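Thread on the lid cell at the Bastgate shop, because a few of you asked how we keep the gripper running. One machine, one job: open a hinged clear lid, close it, repeat.

The fingers are a two-linkage design. Black plastic arms, brass bushings at the pivots, flat pads at the ends. Dougal Lamont drew the first version and Jeanie Halliday has changed it five times.

Bushings first. Plastic on a steel pin wears oval fast and then the pads stop meeting square. With brass pressed in, we got 1,006 cycles before I could feel any play by hand.

Press them in with a vise and a flat block, slowly. If one goes in crooked, take it out and scrap it. I tried to save one in December and it split the arm.

Pads get wiped with a damp cloth at the start of a shift. No solvent on them. Flandent sells a cleaner that Gregor likes for the base plate, but it leaves a film and the lid slides.

Cable routing took the longest. Leave enough slack behind the right pad for the fingers to open all the way, then tie it down below the pivots. Too short and it pulls on the connector - we lost two connectors that way.

Hinges on the lid need checking too. If the lid drops faster than it used to, the gripper gets blamed for it. Morven Niven now checks the hinge screws every 27 runs and writes it on the sheet.

Approach the lid from the edge, with a pad on each side, and close slowly. If one pad touches first the whole lid twists on its hinges. Shift the start point until both touch together. 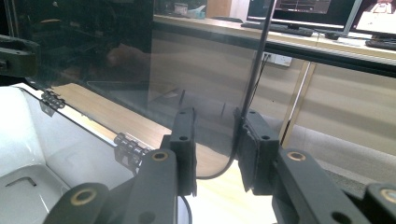

How often do the bushings need oil?

Every 7 shifts, one drop of light machine oil per pivot. Wipe off the extra before it gets onto the pads.

Spare arms are in the drawer marked Irnarard, left and right bagged separately. They look the same until you try to fit one on the wrong side.

Next job is a stop for the lid so it can't go past upright. Jeanie has a sketch. I'll post the part when it's on the machine.

Contact | © Bastgate Workshop Notes | Back to top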